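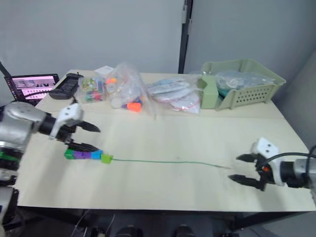

## Two-arm string task: what counts as a valid episode?

**rosadia_lab** - 8:40 am

We're writing the acceptance rules for cube stringing before we go past 300 episodes. My draft:

1. Leave the cubes linked or loose at the start, but log which.
2. String end within reach of the right gripper.
3. Discard if the operator touches anything on the table after the start.
4. Back row stays put for the whole batch.

Comments before I send it to Adel Kettani?

**korus_tom**

Rule 4 is too strict. Our old rule at Korus was a clear zone between the arms and whatever you like behind it. If a policy breaks when a basket moves, you want to know early.

**amr_f**

Disagree. Vary the background on purpose, per batch, and write it down. Random drift is a different thing and you can't sort it out 2000 episodes later.

**korus_tom**

Fair, but then rule 4 should say "per batch, logged." Right now it reads like forever.

**rosadia_lab**

Changed. What about holding both ends? I want a limit on pull.

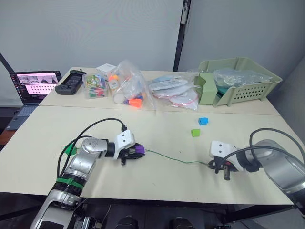
*String held at both grippers, blue and green cubes on the table between the arms and the back row.*

**greenberg22**

A little sag like that is what I'd ask for. We wrote "no straight-line tension for more than 3 seconds" and it was easy to review from video.

**amr_f**

Video won't tell you force. Use the gripper current if you log it.

**greenberg22**

Not every site logs it - ours doesn't. A rule people can't check gets ignored.

**korus_tom**

Put both in. Sag as the required check, current where available. Also say what happens with cubes left off the string. Reject or partial?

**rosadia_lab**

Partial, with a tag. Episode 244 started that argument here and I'd like it settled in writing. I'll post version two this afternoon.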